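栏目：产业观察 / 服务机器人 / 人物访谈

家务劳动能否交由机器完成，近年来在业界引发了持续讨论。2025年5月27日，本刊就这一问题专访了Grusar公司家务操作项目负责人普纳姆·迪隆（Poonam Dhillon）与该项目测试工程师艾丹·多尔蒂（Aidan Doherty）。两位受访者均长期从事双臂操作系统的研发与评测工作，目前共同承担代号为“Ellalska”的餐具整理课题。

访谈从一个看似简单的问题开始：为什么选择勺子。

迪隆表示，课题立项之初，团队曾考虑过叠衣、擦桌、装洗碗机等多种任务，最终决定先从餐具分拣入手。“餐具是每个家庭每天都要接触的物品，件小、量多、形状相近。一位成年人收拾一桌餐具，几乎不需要思考。机器若连这一步都做不稳，谈论更复杂的家务就为时过早。”她说，课题组对外介绍时一向较为克制，从不使用“替代家务”一类的表述，内部文件中统一称为“辅助整理”。

多尔蒂则从技术角度作了补充。他认为，勺子的难点主要集中在三个方面。其一是反光。金属勺面如同一面弯曲的小镜子，灯光、桌面乃至机械臂自身都会映入其中，视觉系统容易将倒影误认为物体的边缘。其二是薄。勺柄平放时距桌面仅有极小的高度，指尖稍高则夹空，稍低则触碰台面。其三是重叠。“两把勺子叉在一起，人会顺手拨开，机器需要先判断哪一把在上面。这个判断一旦出错，后面的动作全部作废。”
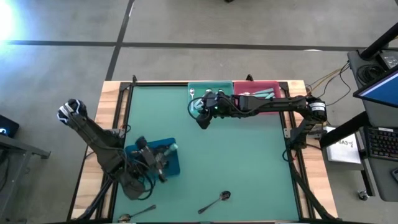 谈及双臂方案，迪隆介绍说，团队早期使用单臂系统，在物品分散时表现尚可，但工作区域一旦扩大，单臂往返耗时过长，且桌面远角的姿态十分别扭。改为双臂之后，两侧可以分区作业，必要时也能相互交接。不过她同时指出，双臂带来了新的协调问题：“两只手什么时候该让，什么时候该等，人从小就会，机器要一条一条地学。我们有相当长的时间并没有花在‘抓’上，而是花在‘不要碰到对方’上。”

据多尔蒂介绍，截至目前，该课题已累计完成4,000次抓取尝试，训练数据主要由操作人员示范采集。在最近一轮内部评测中，系统共执行543次分拣，其中518次将餐具放入指定容器。他对这一结果的评价较为审慎。“单看比例并不难看，但家庭用户不会这样计算。如果每天晚上都有一把勺子掉在地上，用户很快就会把机器关掉，自己动手。”

他进一步解释，失败的案例分布并不均匀。单独摆放的餐具极少出错，问题大多出现在相互压叠或紧挨容器边缘的情形。此外，勺柄的颜色也会产生影响。带有彩色柄的勺子较易识别方向，通体金属的勺子则往往需要从更近的距离再次确认。为此，团队将腕部视角纳入决策流程，在指尖接近目标时重新估计位置，再决定是否闭合。 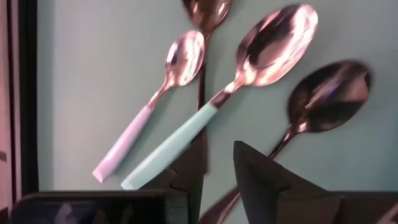 “远处看得全，近处看得准，两者缺一不可。”多尔蒂说，“难处在于两路信息有时并不一致。远处的判断认为可以抓，近处的判断认为不可以，这时应当听谁的，我们先后修改过多个版本的规则，目前仍以近处为准。”

记者问及速度问题。迪隆坦承，现阶段系统的工作效率明显低于人工。她认为，速度在家庭环境中并非首要指标，用户外出或休息期间，机器慢一些是可以接受的；但在餐馆后厨、集体食堂等场所，情况则完全不同。“商业场所按小时计算成本。一名熟练员工一把抓起十几件餐具，落入不同的格子，我们的设备还在逐件处理。这个差距不能回避。”

对于商业化前景，迪隆透露，公司正与印度奥迪沙邦（Odia语地区）的一家餐饮服务企业洽谈试用事宜，对方希望在集中洗涤环节引入分拣设备。由于当地餐具规格与实验用品差异较大，双方商定先以2个月为期开展适应性测试，具体安排计划于10月确定。她强调，试用期间现场将始终配备人员，设备不单独承担岗位职责。

在安全方面，多尔蒂表示，家务机器人与工业机器人面临的要求有本质区别。工厂可以设置围栏，家庭则不能。儿童、宠物以及随手放置的杯子，都会使工作区域随时发生变化。课题组目前对末端夹持力和运动速度均设有上限，宁可抓取失败，也不允许强行施力。他还提到，刀具暂未列入测试范围，何时列入尚无时间表。
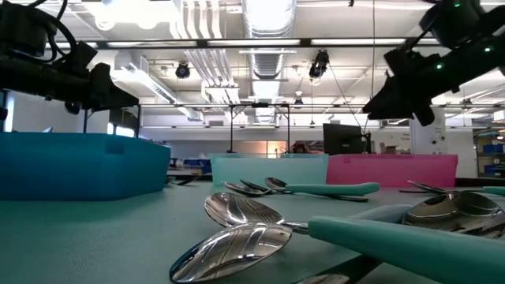
关于公众普遍关心的“机器究竟能不能做家务”，两位受访者的看法略有不同。多尔蒂倾向于将家务拆解为若干具体动作分别回答：分拣、归位一类任务，在物品种类有限的条件下已经接近可用；清洗、擦拭涉及力度控制，尚需时日；至于整理一间陌生的厨房，则仍属研究课题。“人说‘把厨房收拾一下’，这句话里至少包含几十项判断，其中不少连说话的人自己也没有意识到。”

迪隆则更为关注使用者的感受。她提到，团队在走访用户时发现，不少家庭对餐具的摆放有自己的习惯，有的按大小，有的按颜色，也有的把待客用品另行存放。这些规则很少写下来，却不容更改。她认为，下一阶段的工作重点应当是让设备能够以较少的示范学会某一户人家的习惯，而不必由工程师上门调试。

访谈临近结束时，记者请两位就未来一年的目标作简要说明。多尔蒂表示，首要任务是降低重叠情形下的失误，其次是扩充餐具种类，逐步加入叉、筷及小型碗碟。迪隆补充说，课题组拟在取得试用数据后对外发布阶段性报告，失败案例也将一并列入。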